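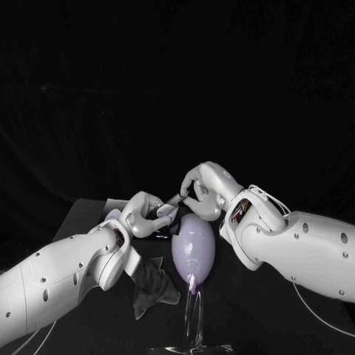
Pundow two-arm kit, balloon on its stand, both hands busy.

From: Siwan Gough
To: bench-automation list
Date: 4 February 2018
Subject: Re: Re: Pundow kit, worth the money or no?

Quick one, typing between two other things so excuse spelling.

Tudur Gape wrote:
> Has anyone here had the Pundow arms longer than a
> demo day? We're quoted for the pair with hands, 152
> a day on the rental plan, minimum 43 days. Negussie
> say they can match it but won't send anything in
> writing. Our work is light stuff, gift packing, thin
> film, cards, small bags. Sales guy kept showing it
> picking up a mug. I don't pack mugs.
> Also is the training package any use or can I skip it?

Yes, we've had a pair at Pondthorpe since early January. Rental, same plan as yours by the sound of it. Skip the mug, agree completely. Ask them for film and card, or bring your own and make them do it while you stand there.

Short version: hands good, software so-so, support slow on weekends. Wrists are bulky, more below.
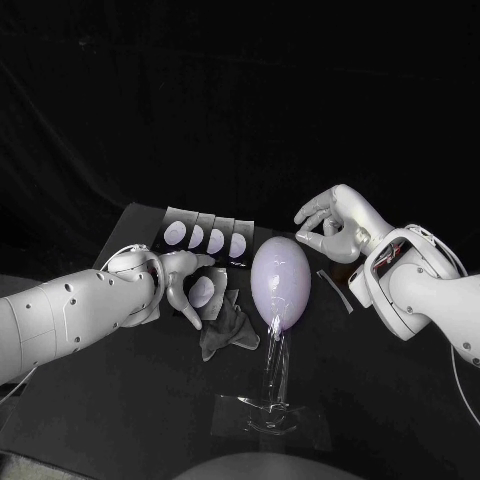 Thin flat stock is what I rented it for, so that's where most of my hours went. Default grip setting is too hard for card, turn it down before you do anything else. Manual has it under "advanced" for some reason. After that I'm happy with how it holds things. It'll take one of the black egg cards between thumb and finger, tilted a bit, with the rest of the cards stood up in a row behind, and that's the sort of reach I care about. Leave more gap behind your work than the layout sheet says tho. The sheet measures from the fingertips and forgets the wrist. Also tape down anything light and round. We have a strip of clear tape on the balloon knot running to a patch on the table, costs nothing, do it.

Black table and black curtain are our choice, not part of the kit. If you go the same way budget for decent lighting, dark card on dark table is hard on everyone's eyes.

Cables. They hang off the forearms and you need to plan where they go. Pundow sell a tidy kit for 124 which is a bag of clips. Buy clips.

Training package: two half days. First one you could read in the manual. Second one is worth it, they go through setting up your own parts and the trainer we got knew the hands properly. Ask if they'll sell you the second alone, they did for Heriberto Cervantes I think, he can correct me.

Bags are the part I'd push the sales guy on. Ours are thin see-thru ones and they crumple and stretch. With one hand low and the other up at the top corner you can get a bag pulled out between them over the stand. Took me a good while to get the positions how I wanted and I still fiddle with them. No ready made routine for it in the libary, or not in our version. Fillo have one for their arms but I haven't used it and their hands are different anyway.

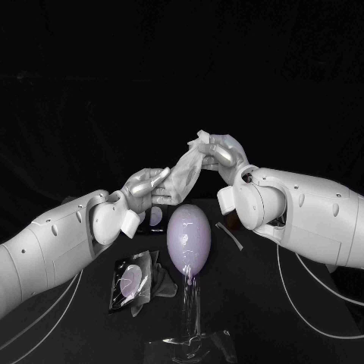 Branwen Humphreys wrote to me off list that the bag routine is coming in the next update but only for people on the yearly contract, and that she'd hold off signing anything shorter until Pundow put that in print. She also thinks the 43 day minimum is negotiable if you ask at the end of a month. Passing it on with her ok.

I'd still rent over buying. 4 weeks in I knew what I needed to know, the rest of the term is just getting work out of it.

Tudur, if you want to come over and try your own bags on ours, Tuesdays are free. Bring spares. Heledd Price has the booking sheet, mail her not me, I'll lose it.

Will send my grip settings tonight if I remember. Nudge me if not.

Siwan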